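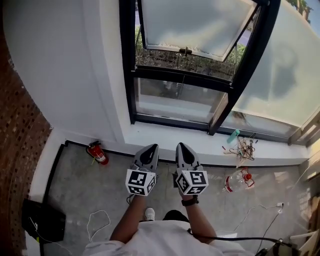
Section 5: Ventilation and Night Cooling

Read this section before the first warm spell. The Plencombe controller can cool a large room overnight without running the air conditioning, but only if the windows and the schedule are set up together.

5.1 Before you start

You will need the controller, the outdoor sensor and the key supplied with the window stays. If your building has the older Olmedo wall panel, the menu names are the same but the buttons are on the left side.

Note: Night cooling works best in rooms with high ceilings and masonry walls. In a small room with carpet and drywall the gain is slight, and you may prefer to leave the feature off.

5.2 Setting the upper sashes

1. Turn the controller to Hold. The display shows a closed padlock.
2. Release the latch at the bottom of the sash.
3. Tilt the sash until the stay clicks. Do not push past the click.
4. Repeat for the remaining sashes on the same wall.
5. Open at least one sash on the opposite side of the building. Air will not move through the room with only one side open.

Caution: Never hang blinds, cords or signs from an open sash. The stay is rated for the weight of the sash alone.

Caution: Keep the floor under the sashes clear while you are adjusting them.

If a stay will not click, clean the track with a dry brush and try again. Do not use oil. It collects grit and the stay will slip within a season. Replacement stays are listed in the Lendalwood parts sheet under number 713. Order the left and right hands separately.

5.3 Programming the overnight schedule

1. Press Menu, then choose Night Cooling.
2. Set the start time. We suggest 10:00 p.m. in July and August, and an hour earlier in June and September.
3. Set the stop time. 6:00 a.m. suits most buildings.
4. Set the lowest indoor temperature you will accept. The factory setting is 61 degrees.
5. Press Save. The controller returns to the main screen and the padlock clears.

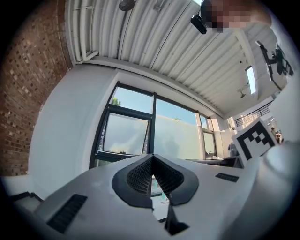
The extract fan should start within two minutes of the programmed time, provided the outdoor air is cooler than the air in the room. If the outdoor air is warmer, the fan waits and checks again every quarter hour – this is normal and does not mean the schedule was lost.

Note: The controller does not open or close windows. If rain is forecast, close the sashes by hand and switch the schedule off for the night.

5.4 Fault codes

161: Outdoor sensor not found. Check the cable at both ends, then hold Reset until the screen goes blank.

163: Fan running outside its schedule. Someone has probably left the controller in Manual. Press Auto.

If either code comes back after a reset, write down the time it appeared and contact the Nollholm service desk. Have the serial number ready. It is printed inside the battery cover.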